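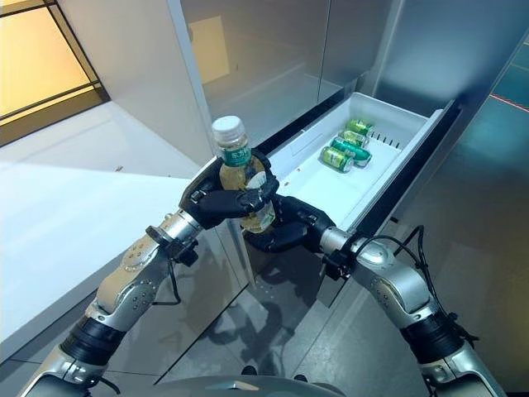 Por la redacción de Tirkoter · Actualizado el 12 de mayo de 2023

Preguntas frecuentes: bebidas en el cajón inferior del frigorífico

Reunimos en esta página las dudas que más nos llegan sobre cómo guardar latas y botellas en los frigoríficos con cajón abajo. Sirve para la mayoría de los modelos de acero inoxidable con cajón extraíble. Si el suyo tiene un manual propio y dice otra cosa, haga caso al manual.

¿Se pueden guardar bebidas en el cajón de abajo?
Depende de lo que sea ese cajón. En unos frigoríficos pertenece a la zona de refrigeración y en otros al congelador. En el primer caso no hay problema. En el segundo, las latas con gas pueden deformarse o reventar, y las botellas llenas también sufren. Antes de meter nada, mire el panel de mandos o la temperatura indicada para ese compartimento.

¿Mejor latas tumbadas o de pie?
De las dos formas se conservan igual. Tumbadas caben en cajones bajos, pero ruedan al abrir y cerrar. Cuatro latas verdes en un cajón grande, por ejemplo, ocupan una esquina y dejan libre casi todo el fondo. Si le molesta el ruido, ponga una caja estrecha o un separador.

¿Y las botellas de plástico?
Las que tienen tapón de rosca pueden ir tumbadas si están sin abrir. Una vez abiertas, de pie y bien cerradas. Si la altura del cajón no lo permite, páselas a la puerta.

¿Cuánto dura una botella de té ya abierta?
Lo que diga la etiqueta, que suele contarse en días y siempre en frío. No la deje fuera toda la tarde para volver a guardarla después. Si bebe directamente de la botella, gástela antes.

¿Importa tapar las ranuras del cajón?
Sí. Muchos cajones tienen una fila de ranuras pequeñas en la pared interior, y por ahí circula el aire en buena parte de los modelos. Deje dos dedos libres delante. Una botella grande pegada a las ranuras puede enfriar mucho por un lado y poco por el otro, y el resto del cajón lo nota.

¿Cuánto peso aguanta el cajón?
No podemos dar una cifra general. El límite figura en el manual o en una pegatina interior. Como orientación, una botella de medio litro pesa algo más de medio kilo y una lata corriente, unos 350 gramos. Si el cajón se inclina al sacarlo del todo o roza al volver, lleva demasiado peso o está mal encajado en las guías.

¿Cómo se limpia?
1. Saque las bebidas y déjelas sobre la encimera, de pie y lejos del borde.

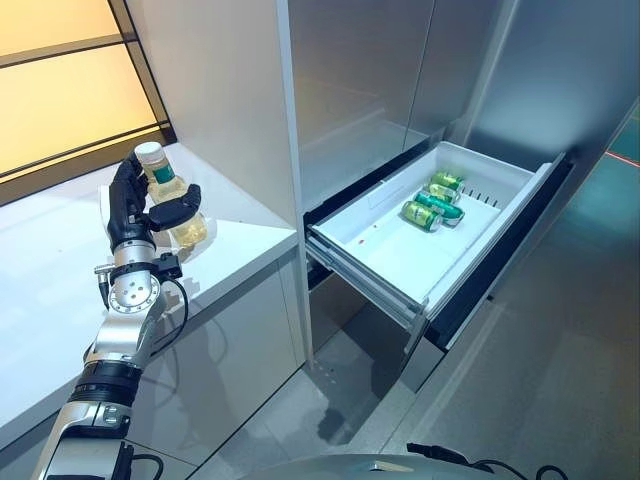 2. Abra el cajón hasta el tope. Si el manual indica que se puede desmontar, levántelo un poco por delante y tire.
3. Lave el interior con agua templada y unas gotas de jabón neutro. Las motas del fondo blanco salen con una bayeta suave; no use estropajo, deja marcas.
4. Pase un cepillo de dientes viejo por las ranuras, sin empujar la suciedad hacia dentro.
5. Seque bien, también las guías y el borde delantero.
6. Limpie las latas y botellas por fuera antes de devolverlas a su sitio.

¿Con qué frecuencia hay que hacerlo?
Una vez al mes es suficiente si solo guarda bebidas cerradas. Si se derrama algo con azúcar, el mismo día. En la encuesta que hicimos en noviembre contestaron 412 lectores, y 53 dijeron que no habían lavado nunca ese cajón.

La encimera blanca brillante se me queda con cercos. ¿Qué hago?
Los cercos salen del agua que condensa en las botellas frías. Ponga un paño seco debajo mientras limpia y repase después con una bayeta de microfibra apenas húmeda. En superficies muy brillantes conviene secar siempre en la misma dirección — si no, se ven las pasadas a contraluz.

¿Y el frente de acero del frigorífico?
Un paño húmedo, siguiendo el cepillado, y otro seco detrás. Nada de lejía ni de polvos abrasivos.

¿Venden ustedes separadores?
No. Tirkoter publica guías y no tiene tienda. Los separadores ajustables Clulgate y las bandejas bajas Umdale son los que usamos en nuestra cocina de pruebas, comprados a precio normal. Los Clulgate sujetan mejor las latas tumbadas; las bandejas Umdale se lavan antes. Mida el fondo del cajón por dentro, porque el borde delantero resta espacio.

¿Cómo envío otra pregunta?
Desde el formulario de contacto. Hemos recibido más de 1.000 mensajes sobre frigoríficos y no podemos responder a todos por separado, pero los repetidos acaban en esta página. Indique el modelo y si el cajón refrigera o congela.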